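Part-time demonstration operators, Markside manipulation lab

Tendard is hiring operators to record manual tasks with paired handheld grippers at our Markside site. The recordings are used to train two-arm policies for small-object handling. Contracts start in November and run for 3 months, with a possible extension on the Stullisholm project.

Operators work at a table with one gripper in each hand. Tasks are short and repeated many times: opening and closing drawers, placing and retrieving soft toys, sorting small items into compartments. Each task has a written protocol that sets the start state, the permitted contacts and the end state.
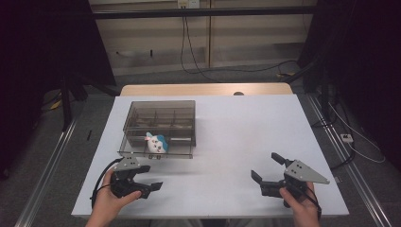 Ponce
Data Operations Lead, Tendard

Drawer tasks use a tinted plastic organizer with a shallow clear drawer and a small handle. With a plush toy in the open drawer, an attempt begins with both grippers open and clear of the toy. Attempts that start with a jaw touching it are discarded. Trained operators are expected to complete about 300 accepted attempts per week.

Requirements
Full use of both hands; either hand may be dominant
Able to hold a light tool in each hand for blocks of up to 2 hours, with breaks
Normal or corrected vision at arm's length
Able to follow a protocol without improvising, and to flag failed attempts in the log

Experience with teleoperation or motion capture is useful but not required. Training is paid and takes place on site. Remote work is not available for this position.

To apply, send a resume and your weekly availability to the Tendard hiring desk, subject line "Markside operator." Applications close 31st July. Shortlisted applicants will be invited to a paid trial session.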